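Teaching a two-handed task: lid never closes the same way twice

Posted in Turdale Makers Help > Robots and automation
Tags: teleoperation, demonstrations, two arms

Plulier
I'm recording demonstrations by remote control for a two-arm setup. The task is to fold a cloth, put it in a small hard case, close the lid and press the latch. I drive both arms from a pair of leader arms on the next desk.

Folding and placing go fine. Closing the case is where it falls apart. When I replay the trained policy, the hands go to the front corners of the tray and stop there, or one hand lets go before the other has done anything. I have 11 good recordings and threw out 9 where the case slid away from me.

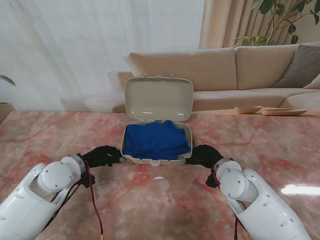 Things I have already tried

Slowing down the leader arms. It made my own recordings longer and did not help the replay.

Starting with the cloth already inside, so the episode only covers the closing. A little better, but it still stalls with the lid up.

Should I record more of the same, or change how I do it?

Asfaw
Change how you do it first. 11 recordings is a small set for a task with both hands touching the same object, and if you add more with the same habit in them you get the same stall.

My guess is that you pause with both hands on the case while you think about the next move. I did this for weeks. The recordings then contain a lot of frames where nothing moves, and the policy learns that staying put is a fine thing to do at that spot. Plot the joint positions over time and look for flat stretches. Trim them, or practice the motion until you no longer stop.

Then decide which hand does what and never swap. I hold the tray with the left and bring the lid over with the right. If some of your episodes use the other hand for the lid, keep those in a separate folder and don't train on them together.

Also check what your camera can see once the lid is coming down. With only one view from the front, the hands can hide the latch. A wrist camera on the lid side fixed that for me.

Put a thin rubber mat under the case if it slides on a polished top. Use the mat in every recording, and in the replay too.

Carkurow
just record 50 more, worked for me

Plulier
The flat stretches were there in nearly every file, right where it stalls. In the worst one I sat still for 9 seconds. I trimmed them and recorded the closing part again with fixed hand roles. It now gets the lid down most of the time. The latch is still hit or miss, so I will try the wrist camera next.

Asfaw
Good. For the latch, record 2 or 3 tries where you miss it on purpose and correct yourself. Keep the correction in and cut the miss.

Last edited 1/2/26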